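Section 3: Putting your Clastus shelf heater on the wall

I've fitted more of these than I care to admit, first in my own house and then for half the street, so this section is the way I do it now after getting it wrong a few times. The Clastus is a slim electric panel heater with a shelf on top, and it goes up with two brackets and a bit of patience. Read the whole section before you pick up the drill, please! Wiring comes in Section 4 and you won't need any of it yet.

What you'll want to hand

The two wall brackets and the paper template (both in the flat box, tucked behind the card)
The bag of fixings marked Paucar
A pencil, a spirit level and a tape measure
A drill, plus a pipe and cable detector
A second pair of hands for step 7

3.1 Choosing the spot

I like an outside wall, under a window if there's room, though an inside wall is fine if that's where your socket or spur is. Stand in the doorway for a minute and think about where the furniture goes in December, when you'll have the heater on most. My sister-in-law put hers behind the wardrobe and then had to move the wardrobe, which took longer than the heater did.

CAUTION: Never fit the heater directly below a socket. Never fit it where curtains or bedding can hang over it. Keep it well clear of a bath or shower – Section 2 has the rules on bathrooms and they aren't optional.

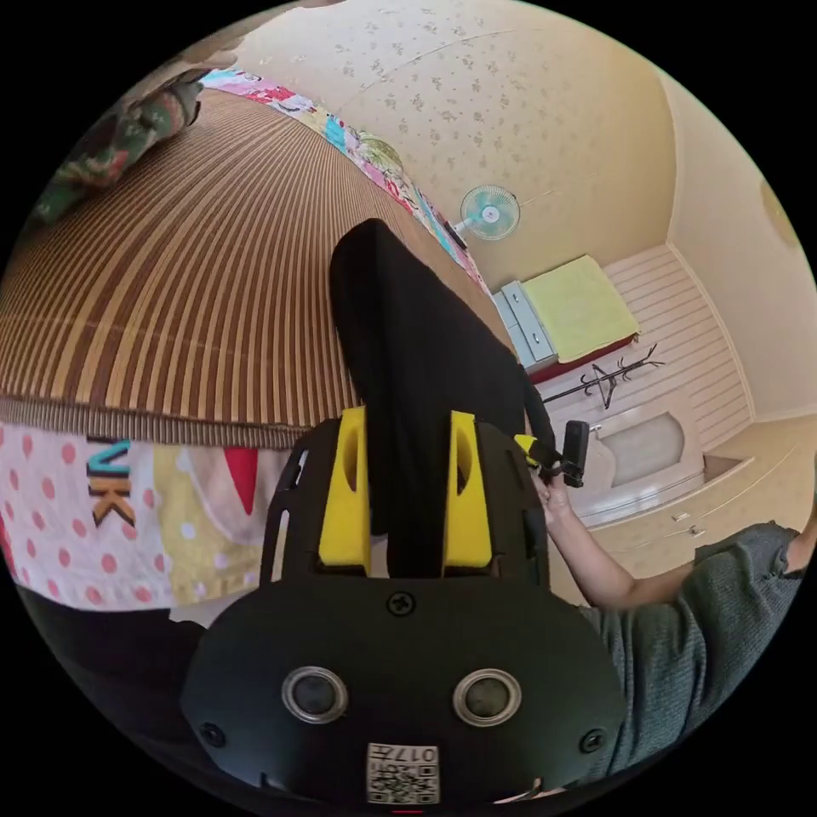
Bedrooms need a bit more thought than other rooms. The heater runs while you're asleep, and duvets have a habit of sliding off in the night, so I keep it on a wall the bed doesn't touch. It's worth thinking about how the room looks too. The Clastus comes in warm white or slate, and with a plain cream ceiling like the one in the photo I'd go for the warm white every time, as the slate can look a bit heavy against pale paint. If you've already bought the slate and you're having second thoughts, the front cover unclips and you can order the other one on its own.

3.2 Marking out

1. Run the detector slowly over the whole area, up and down and then side to side. Mark anything it finds in pencil. If it beeps everywhere, change its battery and try again before you panic.

2. Tape the template to the wall with its bottom edge on the skirting. The printed line shows the lowest height the heater is allowed to hang.

3. Check the template with your level. Trust the level over the skirting, especially in an old house. Mine slopes enough to roll a marble.

4. Push a pencil through each of the bracket holes, then take the template down and keep it. You'll want it again if you ever redecorate.

3.3 Fixing the brackets

5. Drill your holes. Brick and block take the grey plugs, and plasterboard takes the spring ones. If you're not sure what your wall is made of, knock on it – a hollow sound means plasterboard.

6. Screw the brackets on with the hooks facing up. Leave the screws a touch loose, check the level again, then tighten them fully.

NOTE: The heater weighs more than it looks. On plasterboard I always try to get at least one bracket into a stud. Rozália Szűcs wrote to me after her first one came down, and it was the plugs, so don't skimp on them.

7. With your helper on the other end, lift the heater above the hooks and lower it until you feel both sides drop in. Give it a gentle tug towards you. If either side moves, lift it off and start this step again.

8. Turn the locking tab under each bracket to the right until it clicks.

CAUTION: Don't lean on the shelf, and don't use it to haul yourself up off the floor when you've finished. I have done this. The shelf is meant for a book or a small plant, and nothing at all should go on it while the heater is on full.

3.4 If it won't sit flat

Check for a lump of old plaster behind the lower edge first. If the wall bows, slip the two rubber spacers from the fixings bag onto the bottom corners. They only go on one way round, with the narrow end towards the wall.

Leave the film on the front until the wiring is done, then carry on to Section 4.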